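Lirnden Tabletop Oil: Five Months on a Blond Wood Table
By Ita Heffernan
Posted in June

I have a thing for pale wood. Always have! When we moved to Follcombe I went looking for a table the color of a good shortbread cookie, and I found one, and then I spent two years being scared of it. Every mug was a threat. My sister once put down a takeout carton without a plate under it and I think she's still hearing about it.

So when the old finish started to feel dry and a bit scratchy under my wrists, I put off doing anything, as usual. I'd used a regular oil on a previous table and it went the color of weak tea overnight, and I did not want that again. Then the guy at Mulcahy (the hardware place by the bridge, the one with the terrible parking) talked me into the Lirnden, the one labeled "natural pale." I bought the 225 ml tin, plus a pack of their lint-free cloths, which I'll get to.

Putting it on is easy. You sand lightly, wipe the dust off, wipe it again when you think you're done, and then rub in a very thin coat along the grain. Very thin! I was way too generous on my first go and had a sticky patch near one corner that took a whole evening to sort out. The second coat I did properly, with hardly anything on the cloth, and it went on like a dream.

The color is what sold me. It did warm up a little, I won't pretend it didn't, but it's still blond. The grain comes through beautifully, all those long wandering lines (I catch myself following them with a finger when I'm on the phone). The finish has a soft kind of glow when the window is behind it and no plasticky shine at all, thank goodness.

Now for the gripes. The smell hangs on. The tin says overnight, and in my kitchen it was closer to three days with the windows open, and my husband ate his breakfast standing in the hall. The lid is also a pain, it glued itself shut after the first use and I had to go at it with a butter knife. And the cloths are just cloths. An old T-shirt did exactly as good a job on coat two, so save your money there.

As for wear, water beads up fine if you get to it the same day. Coffee too. I left a wet flowerpot on it for a weekend in a moment of madness and got a faint ring, but a dab of oil and some rubbing took care of that. It won't save you from heat, so keep your trivets.

I compared it with the Trorkau wax my neighbor uses. Hers feels silkier, but she has to redo it all the time. I'd buy the Lirnden again, and I've got enough left in the tin for another coat in the fall.

Comments

Sinéad Moriarty: Same problem with the lid! I put mine in a jam jar now.

Pat: Did you go with the grain when sanding too? Mine came out streaky.

Ita Heffernan: I did, Pat, with the finest paper they had. Streaky sounds like too much oil to me.

Contact | Copyright Ita Heffernan | Back to top

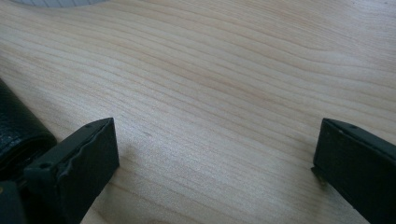 How long should a table be left alone after the last coat of oil?

Give it a full day before you set anything light on it, and go by the product label for heavier use. Wet things are best kept off until the oil has fully cured.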